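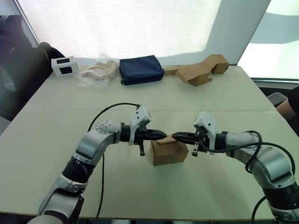

BENCH NOTES / CARTONS AND PACKING
25/04/2019

Small carton day. I wanted to sort out which of the little brown boxes are worth keeping for the Driltlow kits, and I ended up thinking about flaps all afternoon (sorry to whoever reads this looking for the glue results, they're on the next page!).

So the plain cube is still my favorite. It stands upright, the top lies down nicely when it's closed, and it takes up hardly any room on the big white table. We have 10 of these from the Plornus order and I'd happily get more. The Kanaan ones are cheaper if you buy 3,000 at a time, but where on earth would we put them?

Cardboard edges are the thing to watch. I've been lazy about this and just ripped panels down when I couldn't find the knife, and then you get that furry edge that sheds bits all over the table. It looks awful on anything we send out to Rarkuvdale. Knife and steel ruler from now on, me included.

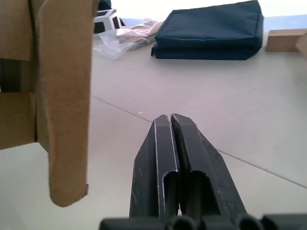
Strip with the ragged lower end. Look at the fuzz on it.

I tried folding a few scrap strips both along the flutes and across them. Along is easy, across fights back and wants to spring open again unless you score it first. Two light passes with the back of the blade did it for me, one heavy pass went straight through (twice, grr).

Flaps next. If a flap has a bad edge I'd still use the box for storage here, where it only has to hold cable ties and the odd bag of screws, but it shouldn't go in the mail. Tape doesn't like those hairy edges at all, it picks up the fibers and then sticks to nothing.

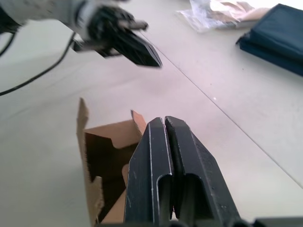
Open carton, torn flap standing up on the left.

Also want to try inserts. A folded panel dropped inside would stiffen the walls, and we've got plenty of flat stuff to cut up before anyone orders foam. I'm thinking 6 inserts to start, all cut from one template so they match. The soft things can go in without any padding, I'm pretty sure.
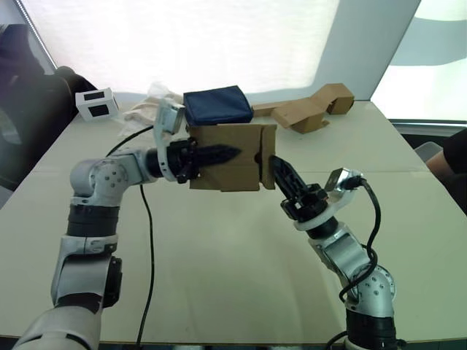

Carton with the side flap folded, navy pouch behind it, flattened cardboard at the back right.

To do: score lines on the template, new blades, and find out if Plornus does the same cube one size up. Oh, and check the fit of the pouch before cutting anything, I keep guessing at it and I really should just measure.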